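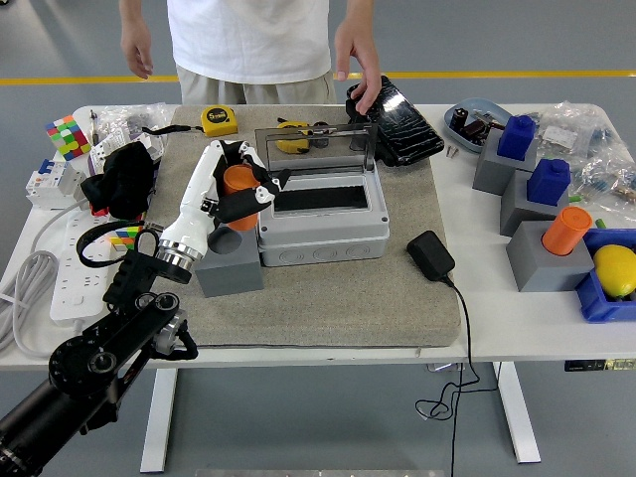

Cup-in-block task: keep episodes where a person reaches onto the table?

We have 191 episodes of the hand putting an orange cup into a gray block. In 13 of them somebody's arm is in view while the hand is holding the cup. Drop them or keep them? Training starts in March.

2 answers

Hryhorii Vasylenko
Keep them if the arm stays away from the cup and the block. I would tag them and train twice, with and without, then compare on the same start positions. Cut any episode where the person moves the block partway through.

Stevesance
drop them, 13 is nothing. also clear the left end of your table, way too much stuff there

Comment from Koval (asker): Tagged. Five had the block moved, so those are out.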